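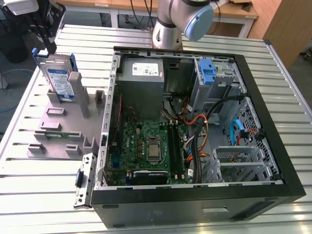

*Photo: Fultinent open day*

## Robots and an old computer

At the Fultinent open day in February, 160 children came to see robots work on a desktop computer. The computer lies on its side with the cover off, so the arms can reach in from above.

The green board is the motherboard. The silver square on it is the processor, which does the computer's thinking. The hard drive stores files. It has a blue plastic holder.

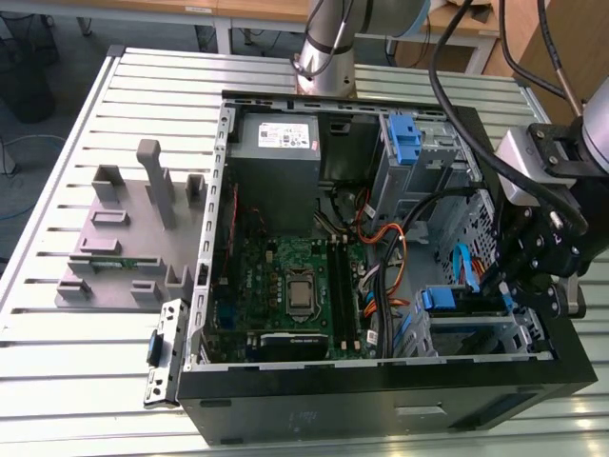 A robot hand is called a gripper. It closes on a part the way your finger and thumb do. The grey tray beside the computer has slots to hold parts.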